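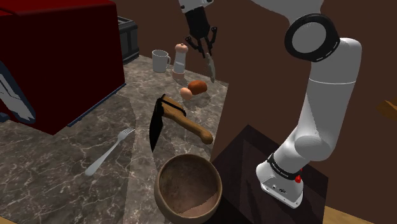
Is a dearer gripper worth it if you mostly want to pick up small kitchen things?

It depends far more on the fingertips than on the price, and I'd sort those out before spending a penny on anything else.

I've had a month of evenings with this now, so let me explain how I got there. I started March convinced I needed the Jamow, a parallel gripper with force feedback and a very smart set of settings pages. I already had the Clandby, the plain one, which opens and closes and that's your lot. Both have models for the simulator, so I could swap one for the other on the same arm without touching a screwdriver (bliss!) and run them on the same jobs all night while I slept.

The controller is Gallegos for both, version 7, left on its standard settings apart from the closing speed. I turned that down to 5 per cent for the last bit of travel, and I'd urge anyone to do the same, whichever gripper they've got. At full speed the fingers arrive like a slammed door and the object is off across the worktop before the arm has begun to lift.

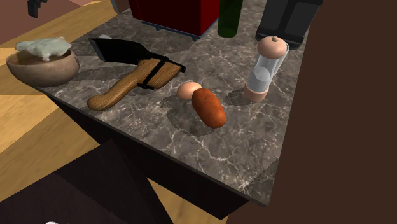

Round things were where I expected the Jamow to run away with it. My test list has 64 grasps on it, a mixture of handles, rims and awkward little lumps, and on the handles I couldn't tell the two grippers apart. Flat fingers like a straight handle. What they don't like is an egg lying on its side with a potato pushed right up against it, because one finger has a nice clear run in and the other has to squeeze down where the potato is. The Jamow felt the contact and stopped, very politely, and then sat there. The Clandby just shoved. Neither of them had the egg!

So I changed the tips. Clukeo do a thin curved pair, and they put out the model files too, so I tried them on the Clandby first as it was the one I cared less about. Much better. The thinner tip slides into the gap, and the curve stops the egg squirting out sideways — I watched the replay far too many times. Coming in at a slant helped as well, with the wrist turned so the fingers line up along the gap.

Cameras next. I'd been relying on one view from overhead, and anything tall hides whatever is behind it, so a second one from the side is going in on Friday. The Jamow stays on my wish list for now.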